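Bunby Rugby Club confirms changes to supporter membership and matchday arrangements

Feb 1, 2020

Bunby Rugby Club has confirmed the terms of its revised supporter membership scheme, together with changes to matchday entry, seating and catering at the MacBrayne Ground. The changes take effect from the next home fixture, against Grarkton, and apply to all senior home matches until the end of the season. 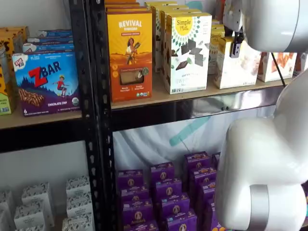
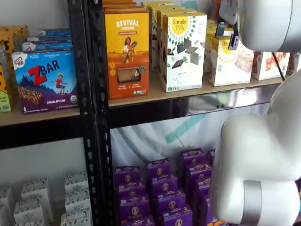 Boxed snack bars on the shelves.

Membership

The scheme replaces the separate Adult, Family and Travelling categories with a single membership and an optional family extension. Existing members will be transferred automatically and do not need to reapply. Cards already issued remain valid until the end of June, when all current memberships expire.

Membership stood at 751 when the previous renewal period closed. Members retain priority booking for home fixtures and for the club's allocation at away fixtures. The priority period has been extended from 10 to 14 days before general sale. Applications made after the priority period will be treated as general sales, and no discount will apply.

The family extension covers up to 4 juniors at one address. Juniors must be accompanied by an adult member in all parts of the ground, including the terrace.

Entry and seating

The Prastano Stand will be accessible from the north turnstiles only. The gate on the car park side will be used for players, match officials and emergency vehicles. Supporters holding tickets for the terrace should continue to use the east entrance.

Seats in the two front rows of the Prastano Stand have been withdrawn from sale while the drainage channel in front of them is relaid. Season ticket holders with seats in these rows have been allocated places further back in the same block and have been notified by post. Wheelchair spaces are unaffected.

Bags larger than A4 size will not be admitted. There is no bag storage at the ground.

Catering

The kiosk behind the terrace will open one hour before kick-off and close at the end of the half-time interval. Hot food will be served from the clubhouse kitchen only. Supporters may bring their own food and soft drinks, but glass bottles and cans are not permitted. The clubhouse bar will remain open to members and visiting supporters after the final whistle.

Travel

The supporters' coach for the return fixture at Grarkton will leave from the clubhouse. Places may be reserved by members during the priority period and by non-members afterwards, subject to availability. Fares are payable at the time of booking and can be refunded only if the fixture is postponed.

Further information

The full membership terms and a revised ground plan are available from the club office and will be displayed in the clubhouse entrance. Enquiries about reallocated seats should quote the block and seat number shown on the original season ticket. Media requests for the Grarkton fixture should be made in writing to the club office.

Ends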